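Vondwood garment handling project
Progress report to the Gallardo fund, period ending 2020-07-19
Prepared by Dwynwen Foulkes

Status: delayed. We lost most of the second half of the period to a gripper fault and a stop on powered work that followed from it. The spend is within budget and the end date in September still stands, but with less slack than before.

What was planned

The aim for this period was to have the arm at the Brullia workshop pick a garment from a heap, put it on a hanger and return the hanger to a rail. Demonstrations were to be recorded by hand with the hand-held gripper, and the arm would then be run on what had been learned. The target was 1,000 usable demonstrations.

What went wrong

During a powered run the arm closed on the shoulder of a hanger and did not let go when told to. The controller reported the fingers as open. The arm carried on to its next position with the hanger still held, pulled the rack over and kept moving until the operator pressed the stop button. The operator was outside the marked area and was not hurt. The rack was bent at one foot and has been replaced.

We stopped all powered work that afternoon and told the site manager at Uderetti, who own the building.

Cause

There were two faults. The first was mechanical. A set screw in the left finger carriage had worked loose, so the motor turned without moving the finger. The position sensor is on the motor side and so gave the wrong reading. The second was ours. The software took the reported opening as proof that the hanger had been released, and there was no limit on pulling force during the move away from the rail. Either check would have stopped the arm early.

We went back through the logs and found the same mismatch, smaller, on 8 earlier runs. It had been put down to slipping fabric. It should have been looked into then.

What has been done

All carriage screws have been replaced and fixed with thread-locking compound, and they are marked with paint so that movement shows. A force limit now applies to every move, and the arm stops if the load does not drop after a release. The marked area has been widened and a second stop button fitted by the door.

The hand-held gripper uses the same finger carriage, so we checked that too. It had slight play on one side. We have withdrawn 117 demonstrations recorded after the play is likely to have begun, and will record them again. Hand-held recording has restarted. Powered work has not.

Next steps

Before powered work starts again we want 4 full days of dry runs at low speed with no fault – if one appears, the count goes back to nought. Uderetti have asked to see the results first and we have agreed.

We are not asking for more money. We would like to move up to 8 days of engineer time from the folding task to this one, and need the fund's agreement to do so. The folding task would then start in September, after the hanger work is signed off. The revised risk register will follow once the site manager has returned her comments.

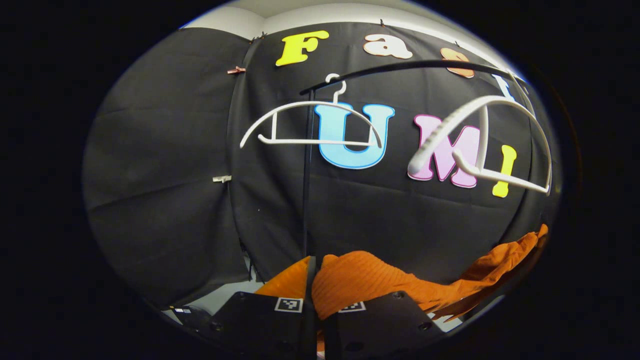
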